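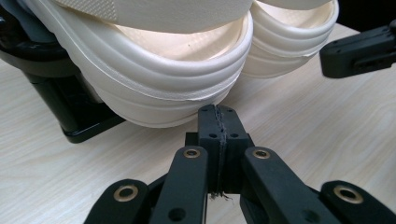
Daryna Polishchuk asked that this section begin with the check-in table, and that it say plainly that a voter who is not on the list is never sent home without being offered a provisional ballot. Her wording has been kept in step 14.

Section 4. Setting up and running the check-in table

This section covers the Sullik poll book tablet, the label printer and the paper backup list. The ballot scanner is in Section 5. Curbside voting is in Section 7.

Before you start

You need the gray check-in case, the sealed supply envelope and the precinct key. The case holds 2 tablets, one printer, a power strip and the charging cords. If the seal number on the case does not match the number on your custody sheet, stop and call the Nurkmont election office before you open it.

Note: Both judges sign the custody sheet. One signature is not enough, even if the second judge is running late.

Setting up the tablets

1. Place the table so the line can form without crossing the path to the voting booths. Leave 80 inches between the table and the nearest booth.

2. Run the power strip along the wall side of the table. Tape the cord down wherever people will walk.

3. Plug in both tablets and turn them on. Startup takes a few minutes. The screen may go dark once during this time.

4. At the Sullik sign-in screen, enter the precinct code from the supply envelope. The training code, 2157, works only in practice mode. If a tablet accepts it on election morning, the tablet is still in practice mode and must be switched over (see step 5).

5. Look at the bar across the top of the screen. Green means election mode. Orange means practice mode. To switch, press Menu, then Mode, then Election, and have the second judge enter the confirmation word.

Caution: Do not check in any voter on a tablet with an orange bar. Those check-ins are not saved and the voter will have to sign again.

6. Press Sync on the first tablet and wait for the second to show the same precinct name and the same voter total. If the totals differ, press Sync again. If they still differ, use one tablet only and call the office.

Setting up the label printer

7. Connect the printer to the first tablet with the short cord. The second tablet prints over the wireless connection.

8. Load the label roll with the labels facing up and close the lid until it clicks. A full roll prints 200 labels. There is a spare roll under the foam in the case.

9. Print a test label. Write VOID across it and put it in the spoiled materials envelope. Do not throw it away.

Note: Lev Kovalchuk in the Nurkmont office has asked that test labels be kept flat. Folded labels stick together and cannot be matched against the print log.

Checking in a voter

10. Ask for the voter's name and address. Let the voter say them. Do not read them off the screen first.

11. Type the first three letters of the last name and the first two of the first name. Short searches find more people than full names do, especially where a name has a hyphen or an apostrophe.

12. Confirm the address, turn the tablet toward the voter and ask for a signature. A mark is fine if the voter cannot sign. The second judge adds initials next to a mark.

13. Hand over the printed label and point the voter to the ballot table. The ballot judge keeps the label.

14. If the name does not come up, search again by street address, then look in the paper backup list. If it is still missing, use the precinct finder. A voter registered in another precinct may go there, and you should write the address down for them. A voter who is not on the list is never sent home without being offered a provisional ballot.

15. If the screen says MAIL BALLOT ISSUED, ask whether the voter has brought the mail ballot along. If yes, follow the surrender steps on the blue card. If no, the voter uses a provisional ballot.

Caution: Do not discuss a voter's status out loud. Turn the tablet or step to the end of the table.

If the power or the connection goes out

The tablets run on battery for most of a voting day, but the printer does not. When the printer stops, write the label by hand on the Grirero pad - name, precinct and ballot style - and keep checking people in. Each tablet goes on saving check-ins without a connection and will sync when it comes back.

If both tablets fail, move to the paper backup list. Have voters sign on the line beside their printed name. Write the time you switched to paper at the top of the page where you started. Precincts voting at the Levchenko branch library should also tell the front desk, as the breaker panel is locked.

Closing the table

Anyone in line at 8 p.m. may vote. One judge stands behind the last person in line until that person has checked in. Then press Menu, Close Polls, on each tablet, copy the check-in total onto the custody sheet, and pack the case in the order shown inside the lid. The printer goes in first.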